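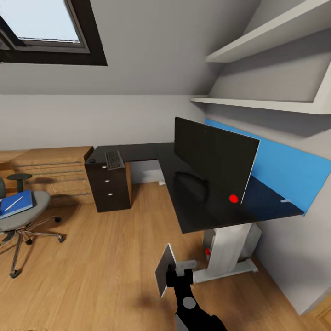 I've had the Skaltby attic office in my simulator for 14 evenings now, which is longer than I've stuck with any other room pack, so I reckon it's time to write it up. It's $51 from Kistwood, you get the one room with all its furniture and small bits, and it loads into Brellance without any converting. I paid for mine.

Some background on what I use it for. I run a two-armed robot on a mobile base, all of it simulated, and I'm trying to get it decent at tidying a home office. Books, pens, notebooks, that sort of thing. Before this I was working in the free Choi room, a big square box with a table in the middle, and my robot got very good at big square boxes with tables in the middle. I wanted somewhere awkward. An attic with a sloped ceiling and an L-shaped desk seemed like a fair bet!

Setup first, as that's where most of my time went. The room itself was in and lit in a few minutes. Placing the robot took two evenings. The docs tell you to drop the base at the marked spawn point, and if you do that the left elbow starts inside the office chair and the physics throws the chair across the room (funny once). I ended up shifting the base back and turning it a touch toward the drawer unit. Then I redid the arm home poses with the elbows tucked in, and checked the shoulders against the sloping wall and the shelves. Do the shelves properly. The lower one comes out further than you think, and my right arm kept clipping it on the way up until I raised the safety margin there.

After that comes the camera height. Mine was set for the old table, and with this desk it spent far too much time looking at ceiling. Tilt it down. I wish the pack came with a suggested starting angle, even a rough one.

The desk is the best and worst thing in here. It's glossy black, it picks up reflections, and a dark notebook on it is properly hard to find. My detector, which I'd thought was pretty good, fell over straight away. I grumbled to Driss Shehata about it and he told me to stop moaning and train on it, so I did, and now it copes. You can turn the gloss down in the material settings if you're just starting out. I'd leave it on if you can stand it.
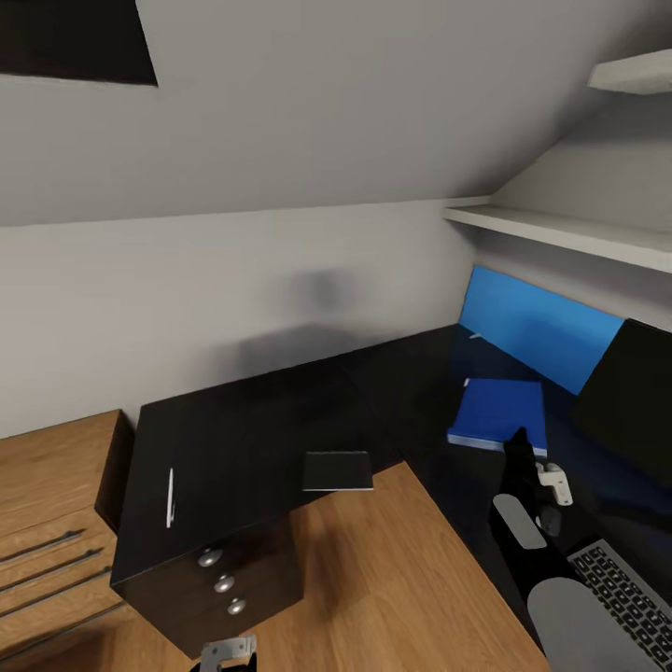 The blue book is lovely to work with, by the way. Strong colour, sensible collision shape, and it sits where you leave it. Getting a gripper under the edge of it is another matter. With the default friction the fingers just shove it along the desktop like an air hockey puck, so bump the friction up on the finger pads before you blame your grasp planner. I blamed my grasp planner for ages.

The pen is less lovely. It's thin and white and it rolls if you so much as breathe on it, and I've had it slide off the drawer unit more often than I'd like to say. A bit of rolling resistance sorts it out. Same for the knobs on the drawers — they look great, all shiny, but they're small and round and my grippers slip off at anything but a dead straight pull. The long handles on the wooden dresser are far more forgiving, so start with those.

Looking after it is easy enough. I reset the whole room between runs and reload it completely every 500, or the furniture starts to creep. The chair is the main culprit. Mohammed-Awal Darko locks his down with a fixed joint, which works, but then the robot never learns that chairs move. I just let mine creep and reload.

Grumbles: the shadows can go soft and smudgy on the pale walls with the quick renderer, and the skylight is either nice or just a dark hole depending on your sky settings. The doc file is thin. I emailed Kistwood about the spawn point and got a friendly reply saying a fix is planned for February, so we'll see.

Would I buy it again? Yep. I'm giving it 4 out of 5, with the lost star going to that spawn point and the pen between them. If your robot has only ever lived in tidy open rooms, it'll hate this place for a week or so, and mine still hasn't managed the bottom drawer.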